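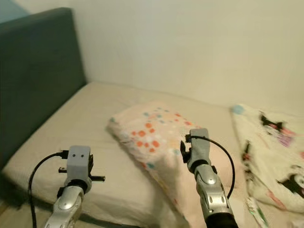 drap_housse_18
Vous lavez une tête de lit en tissu comment, quand elle ne se déhousse pas ?

Cerkari
Aspirateur avec l'embout brosse, puis un chiffon microfibre à peine humide. Sur ma Stolwood grise, ça suffit une fois par mois.

pantoufle600
Une fois par mois ! Moi c'est une fois par déménagement.

Cerkari
Ça explique ton tapis.

mamie_plumeau
Pas d'accord pour le chiffon, ça laisse des auréoles. Bicarbonate, une heure, aspirateur.
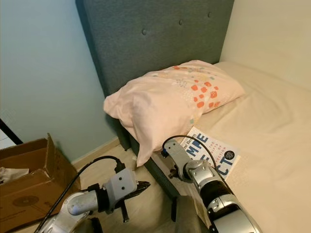

drap_housse_18
Le bicarbonate, j'ai essayé en janvier, j'en retrouve encore dans mes chaussons. Mon vrai souci, ce sont les boutons du capitonnage — il y en a trois, ronds, et la poussière y prend ses quartiers. Quant à l'oreiller à confettis, il pend par un coin hors du lit, à croire qu'il veut partir.

pantoufle600
Laisse-le vivre. Pour les boutons, pinceau de maquillage.

mamie_plumeau
Brosse à dents souple. Le pinceau perd ses poils.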